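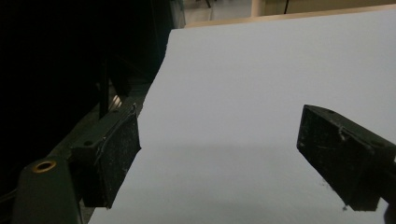

Hand-held gripper demos for flat sheets - how wide do you open?

nyberg_bench
Posted July 2024
Joined: 2 years ago

I'm collecting demos for picking up a flat white sheet, using a hand-held gripper with a camera on it. The policy trains on the camera view and the gripper width, nothing else. I have 1,436 demos so far. When I play the policy back on the arm, it gets to the sheet fine and then closes too early, a little above the surface. Same mistake most of the time.

My demos all start with the fingers wide open and the sheet tilted away from the camera. Should I be starting narrower?

kettlepoint
I don't think the opening width is your problem. A plain white sheet gives the camera almost nothing to judge distance by. The edge helps and so does the shadow, but if your shadow is soft you lose that too. Put a lamp low on one side and record 24 new demos. Train on those alone and see if the height error changes.

Lodby
Disagree on the lamp. If you train with a hard shadow you need the same lamp forever. We did this at Hotholm with card blanks and the policy fell apart when somebody moved a desk light. I would go the other way and vary the light on purpose, then collect more. We ended up at 3,072 demos before it was steady.

kettlepoint
I said as a test. 24 demos takes less than an hour. If the error doesn't move, you know it isn't the light and you haven't wasted a week.

nyberg_bench
I can try both. One thing I left out - I pause before closing, to line up the fingers. Most of my demos have that pause with the fingers apart over the sheet. 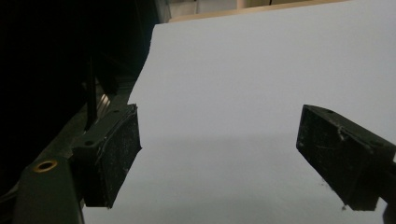 Plorer
The pause is what I would look at first. While you hold still, the view barely changes, but at some point the label goes from "stay open" to "close". The model can't tell which moment it is in. Ours learned to close at a random time and it looked just like what you describe. Trim the pauses or stop making them.

Lodby
Trimming is risky. If you cut too much, the approach and the close run together and the arm comes in fast. Better to record again with a slow, steady motion all the way down.

Plorer
We trimmed and it was fine. You leave a few steps in. Recording everything again is a lot of work when most of the motion is good.

kettlepoint
Have you tried driving the arm by remote for this task? It's slower, but the person only sees what the robot sees, so you don't pause to check things with your own eyes from the side.

nyberg_bench
Tried it in the spring. I was bad at it. With a sheet you need to feel when the finger gets under the edge, and through the remote I felt nothing, so I kept pushing too hard. By hand it's much easier.

Lodby
Same here. For thin stuff I only use the hand-held. Also clean your finger pads between sessions and check that they're still stuck down well. Grip changes as they wear and your demos won't match each other.

nyberg_bench
OK. I'll trim the pauses first and retrain, then do the lamp test on a separate set. Will post the results in August.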